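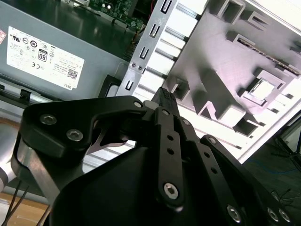
Does the ESD rule for handling boards and chips by hand also cover a robot gripper?

Treat the gripper as a tool that touches the part, so it needs a path to ground like any other tool. Measure from fingertip to ground point before each session and write the reading down.

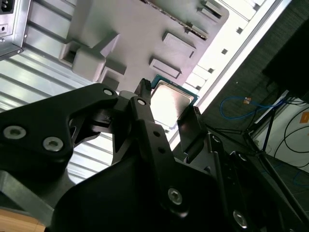
**Clatham Repair & Automation Club | Members' Help Desk**

The rest of what I wanted to ask, now that the short version is up there. Our bench rules say "grounded end effector" and leave it at that. The arm vendor says the frame is grounded, so we're fine. I don't buy it. There are joints, coatings and rubbery pads between the frame and a processor. Has anyone measured theirs, or do we all just trust the sheet?

*Renata Espinoza*

**Bjarke Egilsson**

I measured ours. Frame to ground was 2 ohms, lovely. Fingertip to ground didn't read at all on the same meter. A grounded frame says nothing about the pad, and a vendor who quotes only the frame figure is answering a question you didn't ask.

What I'd put in the rules:

- power cord out of the PC before the arm goes inside the case
- grip a CPU by its edges, never on the contacts
- low force limit, set and locked before the run
- one person at the stop button, doing nothing else

I'd also ask who checks the log. We had 38 entries for November, all in the same pen. 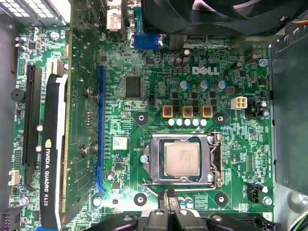 *Dell board with the CPU in its socket, Quadro K620 to the left.*

**clurkov_bench**

seems like overkill, I've swapped plenty of chips on carpet and never lost one. just touch the case first

**Bjarke Egilsson**

Never lost one that you know of. And the arm can't touch the case first unless you program it to.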